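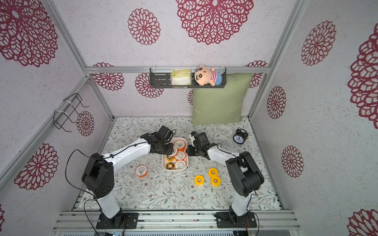

Notebooks > Manipulation software > Tirnitz cell

Filed under: Motion planning, Bimanual

18 May 2026

The arm-to-arm reservation layer finally runs in the planner itself, and I'm so pleased with it that I'm writing this up before I've even cleaned the branch. Until now Drendix planned each arm alone and then checked the two trajectories against each other at the end, so any conflict meant throwing both away and starting over. Now each arm claims a swept volume for a slice of time and the other one plans around the claim. The tape task is perfect for it, with both grippers wanting the same white tray, the left one down over it and the right one hovering just off its right side, and two columns of upright rolls between them. There's hardly any room for a lazy plan in there!

Numbers first, so I can find them again. I replayed the 1573 stored start states overnight with a planning budget of 100 ms per call. Old scheduler: lots of timeouts, nearly all of them with both tool frames over the tray. New scheduler: 8 timeouts in the whole set. I read that line of the log three times.

Those 8 all have the same shape. The left arm holds a claim over the back of the tray, the right arm wants to retreat past it, and neither will let go. A plain old deadlock, in other words. I've put in a priority swap after two failed replans (the arm with the shorter remaining path wins) and that clears five of them. The other three need the loser to back out along the path it came in on, and we don't keep that path. We should! It's a ring buffer, 1000 joint samples per arm would be plenty.

Perception notes. The roll detector is happy with the orange rolls and the plain yellow ones. It's shakier on the black and yellow pair, where it sometimes fits the ellipse to the color boundary and puts the center too far forward. I tried fitting on depth edges only and the estimate stopped jumping, at the price of a slower update. Fine for now, the planner only asks once per grasp. The vine print on the mat also throws the odd false blob, mostly from the small brown flowers. Raised the minimum height above the table plane and they went away.

Upright versus flat is still a heuristic on the normal of the biggest face. Works, but I don't like it. The Hsieh test for ring axis symmetry that we used on the Manddale parts would be cleaner and I think most of that code can be lifted straight over.

One silly bug, an hour gone: the claim timestamps were in controller time and the planner compared them with wall time. Everything looked reserved forever, and the right arm just sat in its hover pose, very politely, replanning. Both sides use controller time now, and there's an assert if somebody passes the other kind.

Also inflated the collision capsules on the upper links to cover the cable loops. The left one sticks out a good way at the joint housing and the old model had no idea it was there. Planning time barely changed.

Next:
- retreat buffer, then rerun the three stuck cases
- log claim hold times per arm, I suspect we hold them too long after a release
- port the symmetry test
- try the viewer with claims drawn as translucent volumes (half done, already lovely to watch)
- merge to main once the replay set passes twice in a row

Config for the overnight run is in the replay folder under reservation_v2. Don't use v1, it still has the clock bug.

Last updated: same day, after the capsule change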